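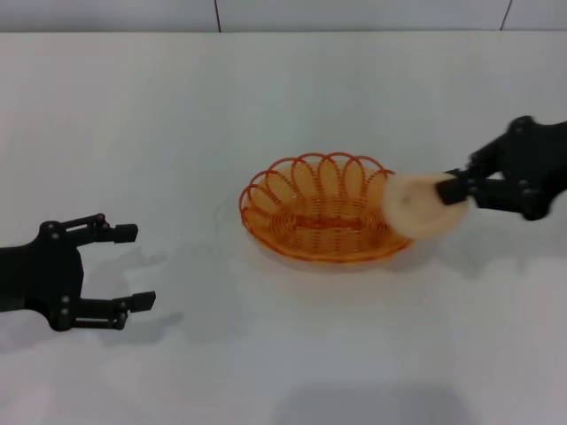 Jillholm, November

Ticket: Undow shows wrong equilibrium bid in first-price auction
Product: Undow, auction module
Reported by: teaching lab, Jillholm
Handled by: Londari support desk
Status: closed, with one open point (see end)

Problem as reported

We use Undow for an exercise on sealed-bid auctions. The setting is the usual one: private values, independent, uniform between 0 and 80, risk-neutral bidders, no reserve price. The group size is 5. After each round the program shows every student the bid they made and, beside it, the bid they should make in the symmetric equilibrium.

For a student with value 45 the program shows an equilibrium bid of 22.50. By hand we get 36.00. The students noticed it before we did, and the class on Friday was stopped in the middle of the second exercise.

What we tried before writing

Restarted the session. Same result.

Made a new session from the blank template and typed all parameters again. In this one the result was right, 36.00. We then opened our saved session again and it was still wrong.

Changed the upper limit of the values. The column does not move, and this is correct, because with a uniform distribution starting at zero the bid does not depend on the upper limit. We mention it only so that you do not spend time on it.

Changed the auction format to second-price. Here the column shows 45.00, the bidder's own value, as it must be. So the error is only visible in the first-price format.

First answer from support

Thank you for the clear report. With n bidders the equilibrium bid is the value multiplied by (n - 1) / n. Your figure of 22.50 is half of 45, so the module is computing for 2 bidders. Please send the session file and tell us if it was imported from another program.

Reply from the lab

File is sent. Yes, it was made in Shenoy last year and then imported. In Shenoy we also had five students in one group and the bids were right there.

One more observation. The summary page gives an expected revenue of 53.33 for the second-price auction and 26.67 for the first-price auction. Under our assumptions the two must be equal. This is the main result we want to teach in the third exercise, so for us it is worse than the wrong column.

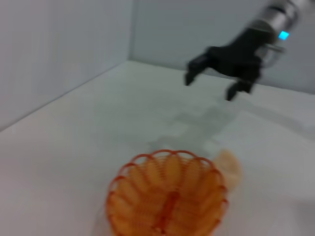 Wrist and black two-fingered gripper, blue indicator light on.

Second answer from support

We can reproduce it. A Shenoy file stores the group size in the header of the session, and Undow reads it from the header when it forms the groups and when it computes the second-price revenue. The first-price calculation reads a different field, the number of bidders per item. Shenoy files do not have this field, and the importer fills it with the default, which is 2. No message is shown -- this is our mistake and we will correct it.

The payoffs of the students were not affected. Winner and price come from the submitted bids, and the equilibrium column is for display only.

Workaround

1. Open the imported session in edit mode, with no students connected.
2. Go to Auction, then Advanced, and find "Bidders per item".
3. Type the group size there, also if the field looks empty.
4. Save under a new name. If you save under the old name, the summary page keeps the old figures until the session is run again.
5. Check one value by hand before the class.

Reply from the lab

Done. Value 45 now gives 36.00 and both revenues are 53.33. Our two other imported sessions had the same fault, and we repaired them in the same way. Step 4 was necessary, we tried first without it.

Open point

With a reserve price the simple formula is not valid any more, and the bid must be calculated with the reserve inside. The lab asks if the "Bidders per item" field is also used in this case. Support confirms that it is, but the help page does not say so -- the text will be changed together with the importer. Until then please do step 3 for sessions with a reserve price too.

Last updated: November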